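# How Does a Computer Help Read an X-ray?

Have you ever had an X-ray? It's a special picture that shows your bones! Doctors at hospitals look at piles of them every day, and now some have a computer program lending a hand.

At Limside Children's Hospital the program is called Soda (yes, like the drink!). Dr. Anoma Mollah uses it when kids come in with sore wrists and bumpy elbows.

So how did Soda learn what a broken bone looks like? By practice, just like you with spelling words! People showed it thousands of X-rays that doctors had already checked. Each one had a label: "broken" or "not broken." Soda made a guess, found out if it was right, and changed itself a tiny bit. Then it tried again, and again, and again. All that practice took nearly 14 weeks.

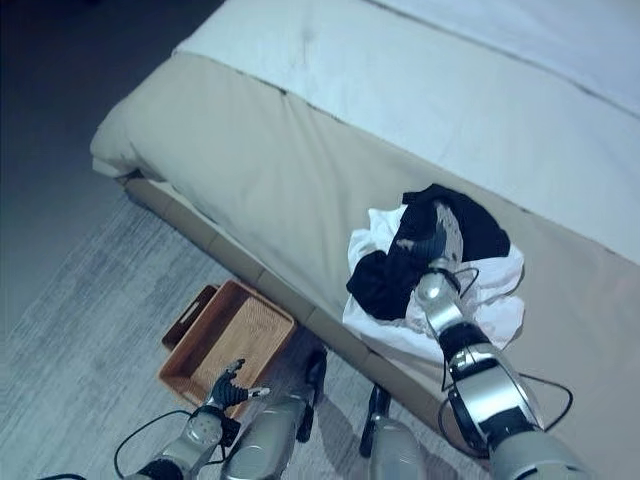 Computers don't get sleepy, so Soda can keep going all 24 hours of the day. But it can make mistakes! A shadow might fool it, or a bone that is still growing. Kids' bones have soft parts at the ends called growth plates, and on an X-ray they can look a lot like cracks.

That's why 2 people still check every picture, and Dr. Mollah always makes the final call. She can also do things Soda can't, like ask where it hurts and how you fell off your scooter.

**Word to know:** *Radiologist* (ray-dee-OL-uh-jist), a doctor who is an expert at reading X-rays.

Written by Sena Aryee, 2/21/19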